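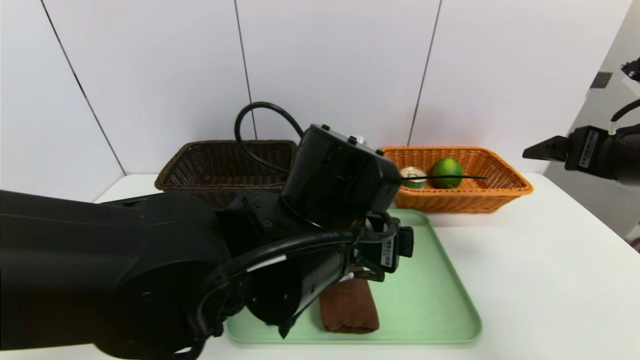
Support ticket: shared calendar shows bookings at the wrong time
Product: Stoltell Room Booking
Customer: Garnix
Raised by: Adaeze Ogbonna, Facilities Office
Handled by: Shirley Cropper, Customer Support
Opened: 14 March 2023
Status: Closed

Summary of the fault
The customer reports that meetings booked through the web page appear one hour late on the door panels of two meeting rooms, Mizuno and Civanell. Bookings for all other rooms are shown correctly. Staff have arrived to find a room in use while the panel outside says that it is free.

Details supplied by the customer
The fault was first noticed by reception when a visitor was shown into Mizuno during an interview. The booking was correct on the web page and in the confirmation email. Only the panel was wrong. The customer has restarted both panels from the settings menu and has removed and re-entered one booking. Neither step made any difference. No changes have been made to user accounts. The panels were taken down in October while the corridor was painted and were put back by the decorating contractor.

First response from Support
Thank you for your report. Please confirm the following before any further changes are made:
- the time shown in the top corner of each affected panel
- the region chosen under Settings, Display, Region
- whether bookings made at the panel itself are also shown an hour late on the web page

Please do not delete existing bookings. Deleted entries cannot be restored by Support.

Customer reply
The clock on each panel is correct. The region on both is set to "Custom". On the panels that work properly it is set to "United Kingdom". A test booking made at the Civanell panel for the early afternoon appeared on the web page an hour too early. The test booking has been left in place as requested.

Support findings
The "Custom" region allows the clock to be set by hand. The clock will therefore look right, but bookings are still worked out from the stored time zone, and on these panels that is one hour ahead of the office. The setting is offered when a panel is started without a network connection. The account records show that both panels were offline for more than six hours on the day they were put back.

Action required
1. Sign in to the panel with the administrator code.
2. Open Settings, Display, Region and select "United Kingdom".
3. Turn off "Set clock by hand".
4. Select Save and wait for the panel to reload. The screen may remain blank for a short time.
5. Repeat for the second panel.
6. Check one existing booking on each panel against the web page.

Bookings made at the panels before the change will keep the wrong time and must be corrected on the web page by the person who made them.

Customer reply
The steps have been completed on both panels and the times now agree with the web page. Reception has written to the staff whose bookings need to be corrected. Please could Support advise whether the region can be locked?

Support reply
The region can be locked under Administration, Panels, Permissions. Untick "Allow local changes" for each room. The lock takes effect the next time the panel connects.

Resolution
Region setting corrected by the customer. Lock applied to both rooms. Ticket closed with the agreement of A. Ogbonna.

2 comments
2 shares

Copyright Stoltell. All rights reserved. Contact Support | Back to top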